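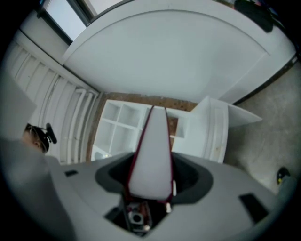

July 22, 2025
Posted by the author of Slow Repairs

I have been trying to buy fewer tools. The shed was full by last November and I could not find a 5 mm hex key without moving a bench grinder I had used twice. So I made a rule that anything I hadn't picked up in a year had to go. What I kept was mostly plain stuff with few parts. I have also come round to colour on things that get put down and lost. Grey on grey is hopeless on a concrete floor, and even a thin dark red edging along a white part, like the one in the photo, gives the eye something to catch on. I now put a strip of red tape on most handles.

The first clear-out took a whole weekend. I filled 27 litres' worth of tubs with screws alone, most of them from flat-pack furniture we no longer own. The Plutex drill went to my neighbour, along with its case and the charger – the second battery had died years ago. I sold the bench grinder for £31 and was glad to see it go.

Two things I regret. One was a small hand plane that I gave to the charity shop in Drirnum and then needed a fortnight later for a sticking door. The other was a box of odd washers.

The shed now has about 15 hooks on the back wall and a shelf for glue and oil. I can get to the window again, so the next job is to scrape the frame and paint it before the autumn. I have the filler but still need a decent brush.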